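Osthorpe Logic Cards — review
Last updated: March
Print this page | E-mail this page

Picked these up for a reading group that keeps getting stuck on infinity. Box of paradox cards from Osthorpe, small book of notes by Rangi Merrick. Quick verdict: good cards, so-so notes.

The cards first. Liar, heap, surprise exam, barber, the ship with all its planks swapped. Puzzle on the front, two rival answers on the back, neither one marked as right. I like that a lot. The heap card starts you at 1,000 grains and takes them off one at a time, and we argued over it for most of an evening — got down to 18 before anyone would budge.
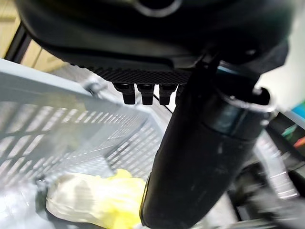 Weak spot is the notes. Merrick writes well on the liar but rushes vagueness, and the bit on degrees of truth is so squashed I had to read it twice and still dont think it says what he wants. Page 17 sends you to a card that isn't in my box. Printing slip maybe. Asked Osthorpe, no answer yet.

Also the barber card is treated as a real puzzle, same as the liar. It isn't. There's just no such barber, done. Fletcher Whitcombe's old Kendovberg set got this right and had a better index, but good luck finding one.

Card stock is thin. Corners went soft after 2 meetings. Type is small too, hard going in a dim room.

Would I buy again — yes, for a group. On your own you'd be thru it in an afternoon and teh notes won't carry you much further.

Recent reviews
Nepia Pocket Guide to Free Will
Onier Thought Experiment Calendar
Whitcombe on Vagueness, second edition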